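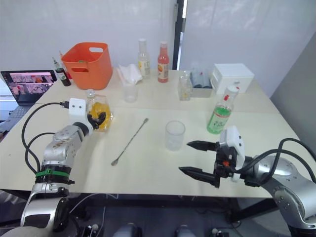
Bench and tabletop hire: frequently asked questions

Kramer hires out timber-topped work tables from its depots at Matutholm and Jornelbridge. Answers apply to both depots unless stated.

What sizes are available?

Two. The Zestora 1200 is 1200 mm by 700 mm and the Zestora 1800 is 1800 mm by 800 mm. Both stand 740 mm high. Height is fixed. Leg risers are available for the 1800 only and must be ordered with the table.

What is the minimum hire period?

3 days. The day of delivery is not counted. The day of collection is, regardless of the time the truck arrives.

How do I extend a hire?

Email the depot with your hire number before 2 pm on the last day. Extensions are charged at the daily rate. If the table has already been allocated to another customer, the depot will offer an equivalent from stock or confirm collection as booked.

How much weight will a table take?

The rated load for the 1200 is 58 kg, evenly distributed. The rating for the 1800 is printed on the underside of the top, near the serial plate, as it depends on which leg set is fitted. Ratings do not cover people standing or sitting on the table.

Can I clamp equipment to the edge?

Yes, with padded jaws. Place a scrap of plywood between the jaw and the underside. Do not clamp within 50 mm of a corner, where the leg bolts pass through. Compression marks deeper than 1 mm are charged as damage.

Can I drill or screw into the top?

No. Customers who need fixed mounting points should ask for a sacrificial overlay, a sheet of 12 mm ply cut to the size of the top and supplied with four corner clips. The overlay is yours to keep.

What finish is on the tops?

Hardwax oil, two coats, reapplied when the top comes back worn. It resists water and most food spills for a short period. It does not resist acetone, ammonia, oven cleaner or undiluted bleach.

How should spills be cleaned up?

Blot, then wipe along the grain with a damp cloth and a little dishwashing liquid. Dry with a second cloth. Cooking oil should be lifted with paper towel first. Turmeric, mustard and beetroot will stain if left overnight — report these on the return form and we will treat the top before the next hire.

Can hot items be placed on the table?

Use a trivet or heatproof mat. White rings from mugs usually come out with our standard re-oiling and are not charged. Scorching is charged.

Do the tables arrive assembled?

The 1200 does. The 1800 arrives with the legs detached, in one carton, with a 6 mm hex key. Fit the legs with the top face down on a blanket, finger-tighten all the bolts, turn the table over with a second person, then tighten fully.

My table rocks. What should I do?

Each foot has a threaded leveller with 7 mm of travel. Turn clockwise to lower that corner. If the rock remains after adjustment, check that the leg bolts are tight. Floors out of level by more than the travel will need packers, available free from either depot.

Can tables be used outdoors?

Under cover only. The tops are glued panels and will cup in direct sun. Jornelbridge does not hire for outdoor use between November and the end of summer, covered or otherwise.

How much is the bond?

$300 per order, whatever the number of tables. It is refunded to the original card once the depot has inspected the tables. Any deduction is itemised by email.

Can I collect from one depot and return to the other?

Yes, for the 1200. The 1800 must go back to the depot that supplied it.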